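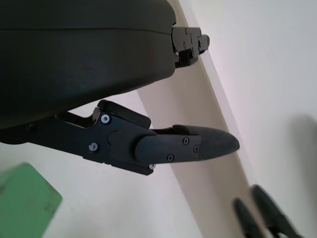 Three small screws in black metal.

Opinion > Columns > Around the House

Filed under: Household, Fixing Things, Grumbling

Give me back my screws

July 26, 2024

My toaster died on a Tuesday morning with half a bagel in it, and I did what my mother always did, which was unplug it, turn it over above the sink and look for the screws. There weren't any. There was a sticker telling me not to open it (fine, I wasn't planning to use a fork) and there were four little rubber feet, and under the feet, because I did peel them off, there was more plastic. The whole thing had been snapped together somewhere and that was meant to be the end of the conversation.

It was an Inenard, the two-slot one, and I paid $54 for it last December. The warranty was 90 days. I called the number anyway and a very pleasant person offered me a coupon toward another Inenard, and when I asked how you'd get the bottom off the one I already had, there was a long pause and then she said she didn't think you did.

I've been thinking about that pause ever since. I'm not a handy person! I want that on the record. I have hung exactly one door in my life and it still swings open when the furnace kicks on. But I grew up in a house where you at least got to look inside the thing before you threw it out, and I think a lot of us miss that more than we let on.

A screw is a kind of manners. It says somebody figured this might need to come apart someday and left you a way to do it. Glue says the opposite, and so do those plastic tabs that work beautifully one time and then go ping across the kitchen and live under the stove forever. I've got a Greller vacuum from before my kids were born and it's ugly and it weighs as much as a wet dog, but the bottom plate comes off with one ordinary screwdriver. I've had that plate off more times than I could tell you. Hair ties, mostly. Once a whole sock. Every time, I put it back on and it runs, and I walk around feeling like a surgeon for the rest of the afternoon.

My neighbor has one of the new light ones, and I'll admit I covet it a little. It glides. It also went to the curb in the spring with something rattling in it that neither of us could get at, and she bought the same one again, since it glides.

Now, people who know more than I do will say there are good reasons for all this. Glue is cheaper, snap-together is quicker, and a smooth case keeps crumbs and water out of places they shouldn't be. Some things really are dangerous to poke around in, and I wouldn't want my nephew inside a microwave. I believe all of it. I also believe that if I can be trusted to drive a car in the snow, I can be trusted with the underside of a toaster, and I don't much like having that decided for me by whoever picked the adhesive. 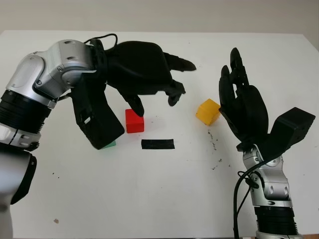
And then there are the funny screws, which make me madder than no screws at all. You know the ones, with the star shape, or the star with a tiny post in the middle, or the three-cornered thing that looks like a logo. Somebody went to the trouble of putting in a fastener and then went to the further trouble of making sure the screwdriver in your kitchen drawer wouldn't fit it. I took one of these down to Scanlon, the hardware store here in Drukwood, and the man behind the counter sold me a little case of bits that covers most of them. He was nice about it. He said he sells a lot of those cases. I bet he does, but I bought a lamp, and I don't see why a lamp should come with homework.

I had an argument about this with my brother-in-law, who said I was being sentimental and that I'd spend $800 worth of my own time fixing a toaster. He may be right on the arithmetic. But I don't bill by the hour on Saturday mornings, and what would I be doing otherwise, folding towels? There's a pleasure in taking a thing apart on a bath mat, with the screws lined up in a muffin tin in the order they came out, and finding out it was a crumb or a loose wire, or even finding out it's something you can't fix. At least then you know, and you can throw it away with a clear heart.

He also said that if people cared, they'd buy the ones with screws. Well, how? Try standing in a store and finding out whether a toaster opens. The box will tell you it has a bagel setting and a reheat setting and comes in sage. It won't tell you what's holding the bottom on. I've started turning floor models upside down, and I can report that you get looks. I'd settle for one line on the package saying whether it opens and what tool you need. They already print the cord length, and I've never met anybody who picked a toaster by its cord.

I know there are bigger problems. I could list 1000 of them and so could you. But most of my day is spent with small objects, same as yours, and I'd like to be on better terms with them. When something quits on me I'd like to be let in.

The Inenard, by the way, is on a shelf in the basement. I did finally get it open with a butter knife and some language, and broke two of the tabs doing it, and saw right off that a wire had come away from its little clip. I pushed it back on. The bottom's held on with a strip of packing tape now, so I'm not plugging it in, and I've gone back to doing bagels in the oven, where I burn them.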